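13 de septiembre de 2021

Lunes, y ya vengo a escribir con la taza al lado, así que se puede decir que la semana empieza bien. Tenía este cuaderno abandonado desde agosto (qué vergüenza, la última entrada es una lista de la compra a medias) y me he propuesto retomarlo aunque sea para contar tonterías. Pues hoy la tontería es el hervidor. ¡Llevo todo el día con el hervidor!

Resulta que en Solberg nos han cambiado de sala. Dejamos la del pasillo, la de la moqueta verde que olía a perro mojado cada vez que llovía, y nos hemos bajado a la planta baja, a la del suelo de cemento. A mí me gusta mucho más. Es fresca, se barre en un momento y tiene luz, una luz que rebota en el suelo gris y por la mañana te despierta de golpe. Lo malo es que no había rincón para el café ni para el té ni para nada, y yo sin mi té de las once soy una persona bastante desagradable. Lo reconozco por escrito.

Total, que he montado yo el rincón. La mesa es la blanca, la que compramos en Cokholm hace siglos y que pasó todo el verano desmontada contra la pared. Siete tornillos y se me quedó uno en la mano, pero no se mueve, así que el tornillo está ahora en un cajón y no pienso preguntarle nada. Le pasé un trapo con jabón, luego otro con agua y luego me di cuenta de que ciertas marcas no son suciedad, son de la mesa, y la dejé en paz.

Lo del enchufe me ha llevado más rato del que quiero confesar. El cable de la base es de esos que tienen vida propia: lo estiras y se encoge, lo enrollas y se desenrolla. Primero puse la base a la derecha y el cable me cruzaba la mesa entera, feísimo. Luego pensé en un alargador y me acordé de que el bueno se lo llevaron los de Plinance en la mudanza, con tres tazas y la bandeja de los cubiertos (las tazas ya las doy por perdidas, el alargador lo pienso reclamar). Al final, base a la izquierda y el hervidor al otro lado mientras decido el sitio definitivo. Debajo del cable, un plástico transparente, y bastante cinta, que yo con la cinta me emociono. 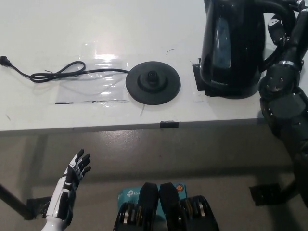 Lo que queda por hacer

Me lo apunto aquí, porque si lo apunto en un papelito lo pierdo, y ya van unos cuantos papelitos este mes.

Lo primero, el cable. Quiero recogerlo con una brida o con uno de esos cierres de velcro, de modo que salga recto hacia la pared y no haga esa vuelta que hace ahora. Soy muy capaz de engancharlo con la manga y llevarme la base al suelo, que me conozco. Y el cemento no perdona, ya lo sé yo por un plato que tenía mucho cariño y que en paz descanse.

Lo segundo, comprar té. Queda el de menta, que no le gusta a nadie, y medio paquete de uno rojo que sabe a madera. He mirado en la tienda de siempre, Alo, y el negro a granel sigue estando bien de precio. De paso cogería galletas, pero de las secas, que las otras no duran ni la mañana.

Lo tercero, descalcificar. El agua de aquí es durísima, en casa tengo el fondo del hervidor hecho una cueva con estalactitas. A este le quiero poner un calendario serio: vinagre con agua, hervir, dejarlo una hora, tirar, hervir otra vez con agua limpia y aclarar mucho – mucho de verdad, que la última vez me bebí un té con regusto a ensalada y estuve toda la tarde acordándome. Me gusta que sea de los que tienen ventanita en el lado para ver el agua. En el de casa hay que levantar la tapa y asomarse, y siempre se me empañan las gafas.

Y una cosa más, que casi se me olvida: una bandeja. Negra estaría bien, a juego, aunque me da que voy a acabar con la de flores de mi abuela, que está muerta de risa encima del armario de la cocina. Cabrían las tazas, el azucarero y el bote de las cucharillas, y así la mesa no se me llena de cercos.

Luego, ya en casa, he cenado tortilla fría de pie en la cocina, he contestado a dos correos que llevaban ahí una semana y me he puesto el pijama a una hora ridícula. Fuera ha refrescado y por primera vez desde el verano he sacado la manta fina. Mañana llevo el velcro en el bolso, que lo he dejado ya al lado de las llaves.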